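Laundry and Appliances > Washers > Gray film on front loader gasket, vinegar vs. hot cycle

sullar_flats
Posted in March

Front loader, six years old, shared by two apartments. Gray film keeps coming back in the lower fold of the door gasket. I wipe it every month or so with diluted vinegar. It clears, then returns. Towels have a sour smell after a day in the closet. Water here is hard. Detergent is liquid, filled to the line on the cap. Most loads are run on cold.

Is this a gasket problem or a drum problem? A replacement gasket costs more than I want to spend on a machine this age.

caltano_dave
Drum problem, most likely. The film is undissolved detergent and softener mixed with body oil. Cold water does not carry it off. What you see in the fold is the part you can reach. The rest is on the outside of the drum, where you can't.

Run the hottest cycle empty, with powdered oxygen bleach in the drum. Repeat the next day. Then cut the detergent to half the cap.

Quang Mai
Agree on the detergent, disagree on half the cap. With hard water you need enough to deal with the minerals, or you get a different kind of gray. Get a test strip first and dose from the table on the bottle. Powder is better than liquid in hard water anyway.

On vinegar: I would stop. Repeated acid is not good for rubber. I replaced a gasket at the Arnberg building that had gone tacky along the bottom, and the tenant had been using vinegar every week.

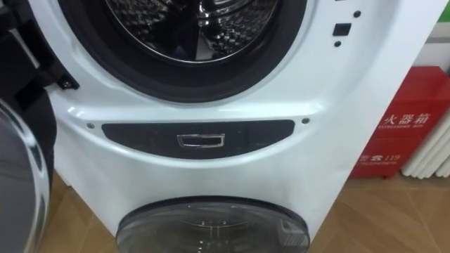

Black gasket and dimpled drum on a white front loader.

Wipe the rubber with a cloth and plain dish soap, then dry it. Pull the fold open with two fingers and go all the way round. The bottom third matters most.

caltano_dave
One tacky gasket is not evidence. Weekly undiluted vinegar and monthly diluted vinegar are different exposures. I have used it monthly on the same machine for years with no change in the rubber.

Quang Mai
Possible. Dish soap does the same job with no exposure at all, so I see no case for the vinegar.

sullar_flats
Test strip says 15 grains. That is worse than I assumed. Ran one empty hot cycle last night. Foam was visible at the glass with no detergent added.

pipe_and_trap
Foam with no detergent means residue. Keep going until an empty hot cycle runs clear. It took me four.

Check the drain filter too. Shallow tray under it, open it slowly. Also, do you leave the door open between loads? Half the smell threads on this board end there.

sullar_flats
Door gets closed. The laundry closet is narrow and the door blocks the way to the water heater.

văn_2b
Same layout problem with a stacked pair. We leave the lower door ajar with a folded washcloth over the latch. The upper one can stand fully open, it is above everything. 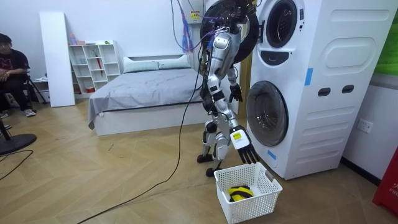 Upper and lower units, basket on the floor.

pipe_and_trap
Ajar is enough. A gap the width of a thumb will do. Take the detergent drawer out as well and let it dry separately.

caltano_dave
And wash towels at 140 °F. Not every load, but towels and sheets. Cold-only is how this starts.

Quang Mai
On that we agree.

sullar_flats
Third empty cycle done, very little foam. Filter had a sock and 40 cents in it. Switched to powder and moved the shelf so the door can stay open a few inches. Will report on the towels.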